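ok so I went to Prumon on opening night and I have thoughts, settle in

it's the new place from the Feno people, in the old tile showroom on Morgan. if you ever waited 2 hours for Feno's lamb flatbread (me, many times) you know why I dragged three friends across town in the rain for this

no reservations for the bar, which I love. we got four stools by 6:30 and by 7 there was a line out to the bus stop

food first. the smoked trout toast is the thing to get. get one each, do not share, we shared and it got tense

the charred cabbage with anchovy butter is very good too, and I say that as a person who orders cabbage to be polite

the roast chicken was fine?? it's $38 and it was fine. I wanted that crackly Feno skin and it was kind of soft. could be a first night thing 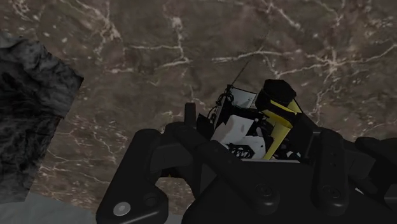 Arwel Llewellyn says I'm wrong about the chicken and that I should have asked for the green sauce on the side, which he had twice during the soft opening. noted! going back for the green sauce

wine list is short and a little weird in a good way. we had a cloudy white from Vaswood that tasted like pears and a tiny bit like a barn. second bottle was ordered before the first one was gone

service was sweet but all over the place. our desserts came before the cabbage. they took the desserts off the bill without us asking, so no complaints here

oh and it's LOUD. all hard walls, one playlist, everybody shouting about trout. if you're bringing your parents go early or ask for the back room

someone at the bar told me they did 400 covers over the soft opening, with one oven. one! the second one is supposed to show up in March

anyway that's my report. trout toast, cabbage, the barn wine. will update on the green sauce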